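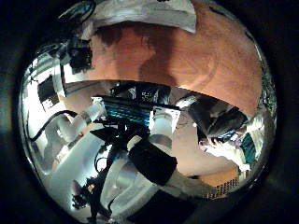
手首カメラ、補正前の丸いまま。赤みのある木の面、奥にしわの寄った白い布、下半分は腕とグリッパとケーブル。

Viltamix 評価キット Flostley 試用記録(布扱いの件)

書いた人:私。口を出した人:Ghislain McIntyre、Slavica Petek。

やりたいことは前から変わっていない。台の上に置かれた布をつまんで、少し引いて、離す。人間なら電話しながらできる。これを既製の評価キットでどこまで済ませられるか、つまり自分たちでブラケットを削ったりドライバを書いたりせずにどこまで行けるかを見る。見積は3月にもらっていて、そのまま机の上で寝かせていた。向こうの営業は辛抱強い人だった。

先に貸出条件を写しておく。あとで必ず誰かに聞かれるので。
貸出は120日。延長は書面で申請、申請書の様式は請求しないと送られてこない。
消耗品はこちら持ち。何が消耗品かの一覧はない。
返却時は元の箱に元の詰め方で。箱は捨てないこと。詰め方の写真は開梱のときに Slavica が撮ってくれた。私は撮るのを忘れてスポンジを抜いていた。
付属ソフトは Radonjić 社のものが同梱で、ライセンスは本体と別勘定。これを知ったのはログイン画面を前にしてから。

開梱と取付

箱は思ったより大きく、中身は思ったより少ない。グリッパ本体、手首カメラ、カメラの受け、ケーブル一式、ねじの袋、紙一枚。紙には「詳細はウェブの説明書を参照」とあり、ウェブの説明書には「同梱の紙を参照」とあった。お互いを信頼しているらしい。

腕のフランジへの取付は素直。穴は合う。ねじの長さも合う。これだけで他社品よりだいぶ印象がいい。以前に借りた Flelletti のハンドは変換板が要って、その変換板を留めるのにもう一枚変換板が要った。

問題はケーブル。付属の結束バンドで腕に沿わせろと書いてあるが、どの姿勢で沿わせるかが書いていない。伸ばした姿勢で留めれば、曲げたときに余って垂れる。曲げた姿勢で留めれば、伸ばしたときにコネクタを引っ張る。結局、手首のあたりだけ緩く残して、あとは様子を見ながら留めた。きれいではない。Ghislain は通りがかりに「鳥の巣」と言って去った。手伝うとは言わなかった。

メモ:コネクタは手で締めるタイプだが、手が入る場所にない。先に挿してから本体を付けること。説明書の手順は逆。

カメラについて

魚眼に近い、かなり広い絵が出る。円の外は黒。グリッパの根元も、腕の一部も、台も、その向こうの部屋も全部入る。視野が広いのは売り文句どおりで、嘘はない。ただ、広いということは自分の体も写るということで、上の絵だと下半分がほぼ自分である。ケーブルも黒々と入っている。作業対象より機材のほうが詳しく写るカメラを作業用に売る度胸は買う。

付属の補正ソフトを通すと四角い普通の絵になる。なるのだが、円の縁のほうは引き伸ばされて使いものにならない。そして布の端はだいたい縁のほうにある。Slavica の提案で補正をやめ、丸いまま処理に渡すことにした。人間が見て気持ち悪いだけで、計算機は別に気持ち悪がらない。彼女は最初からそう言っていたのに、私は半日かけて補正パラメータをいじった。ここに書いておけば次は半日浮く。

影の件。布の手前の木の面に大きくぼけた影が落ちている。縁が柔らかいぶん閾値の置き場所に困る。付属の「布検出」デモはこの影を布の一部と見なすことがある。検出枠が影まで含んで広がり、つかみ位置の候補が何もない木の上に来る。候補点の信頼度は堂々たる高さだった。自信のあるほうが間違っているのは会議と同じ。

対策として試したこと:
天井の照明を片側消す。影の向きが変わっただけ。
台の横に手持ちのライトを足す。影が増えた。
露出を手動にする。効いた。自動露出だと腕が動くたびに木の色まで変わって見えていて、閾値以前の問題だった。
手動露出の設定は電源を切ると消える。毎朝入れ直し。スクリプトにした。ファイル名は asa.sh。

原点合わせ

キットの校正手順は、印刷した格子を台に貼ってグリッパを上から何か所か動かすだけ。手順の絵は親切で、ここは褒める。終わると画面に緑のチェックが出る。格子を貼り忘れて走らせても緑のチェックが出た。Ghislain がわざとやって見つけた。こういうことをさせると頼もしい。

格子ありで校正した結果、狙った点と実際に指先が行く点のずれは2 mm。布をつまむには足りる。布の端だけをつまむには足りない。薄い布の端は、指先が手前に落ちれば空振りで、奥に落ちると二重につまむ。二重につまむと引いたときに布全体が付いてきて、傍目にはとてもうまくいったように見えるので始末が悪い。

つかみの力

力の設定は画面のスライダで、単位が書いていない。左に「弱」、右に「強」。Viltamix に問い合わせたら「お客様の用途に合わせて調整ください」という返事だった。用途に合わせたいから単位を聞いている。

布の場合、弱では滑る。強では台ごと持ち上げようとしているような音がする。真ん中より少し左に養生テープで印を付けた。画面に。Slavica に見つかって剥がされ、設定ファイルの値を読む方法を教わった。値は設定ファイルには普通に書いてあった。なぜ画面に出さないのか。

指先のパッドは付属のもののまま。柔らかいほうに替えた版もあるそうだが別売で、別売品の貸出は別契約。今回は見送り。

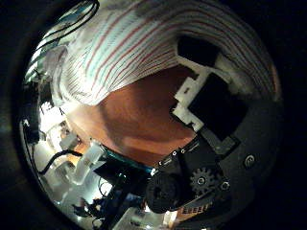

最終更新:2024年8月

縞の布に替えた回の話。白地に赤と青緑っぽい細い線が入った布で、補正なしの絵だとこの線がゆるい弧になって上を横切る。無地の白い布では検出器が頼るものが端としわしかなく、縞ならもう少し手がかりがあるだろうという発想。発想は私。

結果から言うと、手がかりはありすぎた。付属の検出器は縞の線を布の端だと思う。線が走っていて、片側と反対側で色が違うのだから、まあ端である。私でも事前情報なしならそう思うかもしれない。つかみ候補が線の上にきれいに並び、見た目だけは五線譜のようだった。

Slavica が領域のほうから攻める案を出してくれた。線を先に探すのをやめて、木の色をした部分を取って、その残りを布とする。橙っぽい茶色の面は台として安定して取れる。残りには布のほかに自分のハンドも入ってくるが、カメラとハンドの位置関係は固定なので、マスクを一枚作って引けばいい。そのとおりにしたら、付属の検出器より簡単なコードで付属の検出器よりましな結果になった。付属の検出器の代金は見積のどの行に入っているのか、まだ調べていない。

マスクを作っていて気づいたこと。右側はほとんどハンドで埋まる。白い段々の付いたブラケット、その下に黒いハウジング、右の縁のほうに丸いねじ頭。下のほうには歯車と、ローレットの付いた黒いローラが入る。ブラケットの輪郭がぎざぎざなので、マスクもぎざぎざに描く必要がある。最初は面倒がって大きな多角形で囲ったら、布のおいしいところまで隠してしまい、右側の布がこの世に存在しないことになった。描き直した。午後が終わった。

歯車がむき出しで見えているのは、保守する側としてはありがたい。布を扱う側としては少し怖い。糸くずの巻き込みについて説明書には「繊維くずの多い環境では定期的に清掃」とあり、定期の中身は空欄。うちの決まりとして、作業の終わりに目で見てブラシをかけることにする。当番は決めない。決めると当番以外が見なくなる。

ケーブルのマスクは諦めた。動くので。黒いケーブルが縁のほうに入ってきて、腕の姿勢で形が変わる。暗い色の領域は布候補から外す、という乱暴な条件でしのいでいる。紺色の布が来たら終わりだが、そのときは紺色の布を持ってきた人に相談する。

繰り返し試験

条件は縞の布、手動露出、丸いまま処理、力は例の値。布は毎回人の手で置き直し。置き方は「雑に」。Ghislain の雑は几帳面で、毎回ほぼ同じ形に崩れる。途中から私が置いた。試験報告書にはこの件をどう書くか悩んでいるが、とりあえずここには残す。

100回つかんだ。引いて離すところまで行けば合格、空振りと二重つまみと途中落下は不合格。不合格の大半が二重つまみで、空振りは意外に少ない。途中落下は布の角をつまんだときに集中している。角は候補として魅力的に見えるらしく、検出結果の上位によく出てくる。角から少し内側へ候補をずらす処理を足したら目に見えて減った。ただしこれは試験の後に足した処理なので、上の回数には入っていない。入れて数え直したい気持ちはあるが、それをやり始めると返却日まで布をつまんで暮らすことになる。

二重つまみの判定は結局、人が見ている。グリッパの開き量で布の厚みを見分けられないかと期待したが、返ってくる開き量の分解能では一枚も二枚も同じ数字だった。Viltamix のカタログには「繊細な把持を検知」と書いてある。検知はしている。何を検知したかを教えてくれないだけで。

停止が一度。腕が手首を返したところでハンドとの通信が落ち、画面に「不明なエラー(既知)」と出た。誤訳だと思って英語表示に切り替えたが、英語でも同じ意味だった。原因はケーブルの引っ張りと思われる。コネクタを挿し直して復帰。手首側の余りをもう少し増やした。鳥の巣が大きくなった。

Radonjić のソフトのこと

Flostley に付いてくる記録用ソフト。カメラの絵、関節角、グリッパの指令をまとめて保存する。保存そのものはよくできていて、時刻もちゃんと揃っている。揃っていない製品をいくつも見てきたので、ここは素直にありがたい。

困るのは再生と書き出し。
再生は同じソフトでしかできず、ライセンスが要る。
書き出しは別の形式に出せるが、一件ずつ。まとめて選べる画面があり、まとめて選べて、実行ボタンを押すと最初の一件だけ出る。
コメント欄に日本語を入れると保存はされるが、次に開くと四角が並ぶ。以後コメントはローマ字。「nijuu tsumami」が延々と並ぶ記録ファイルを、将来の誰かが解読することになる。すまない。
設定の一部が本体側、一部が PC 側にある。どちらが勝つかは起動順で決まる。本体を先に上げること。

サポートにまとめて質問を送った。返事は約6日で来た。内容は丁寧で、書き出しの件は不具合と認め、修正時期は未定。ローマ字の件には「ユーザーコミュニティをご活用ください」とあり、リンク先のコミュニティには私たちの質問だけが載っていた。誰が転載したのかは知らない。

Slavica との議論(台所で)

買うなら何を買うのか、という話になった。機械の部分は悪くない。取付は早いし、グリッパはよく動くし、カメラの広さも丸いまま使う覚悟さえすれば便利。検出器は要らない。補正ソフトも要らない。ところが見積書では全部が「一式」になっていて、ばらせない。ばらせるか聞いたところ、ばらした見積を出すことは可能だが合計は上がるとのこと。Slavica は黙って見積書を裏返し、メモ用紙として使い始めた。裏には今、ケーブルの取り回しの新しい案が描いてある。手首の外側を回して、肘の手前で一度遊びを作る形。見た感じ、私の案よりいい。

Ghislain は Flelletti のハンドをもう一度借りて同じ布で比べろと言う。言っていることは正しい。変換板の変換板を探すところから始まるので、返事は保留している。あれを最後にしまったのが Ghislain であることは指摘しておいた。

自作の線も一応残っている。カメラだけ買って受けを自分たちで印刷し、ハンドは今あるものを使う。安い。そして間違いなく、私の時間の見積が誰の表にも載らない。

残っている作業

ケーブルを Slavica 案で引き直し、手首を返す動作だけを繰り返して通信落ちが出るか見る。
角を避ける処理を入れた版で試験をやり直すか決める。やり直すなら布を置くのは私。
無地の白い布に戻して、台の色で分ける方法が影のある条件でも通るか確認。影の部分の木はだいぶ暗い茶色なので、色の範囲を広げる必要がありそう。広げすぎると布のしわの陰が木になる。
ハンドのマスクをリポジトリに入れる。ファイル名に final を付けない。
Radonjić の書き出しを一件ずつ回すスクリプト。マウス操作を自動化する以外の方法があれば誰か教えてほしい。ロボットで押すという案は Ghislain から出たので却下済み。
Viltamix に力の単位を再度質問。用途は「布」と書く。
延長申請の様式を請求しておく。使うかどうかは別。

スポンジの件:抜いたものは棚の上の段、箱の横。踏まないこと。たぶん向きがある。

追記。校正で格子がなくても緑になる件、Viltamix から返事あり。「前回の校正結果が有効なため正常と判定しています」。前回の校正はまだしていなかった、と返信したところ、工場出荷時の結果が残っているとのこと。工場の台の原点がどこにあるのかは、先方で確認中。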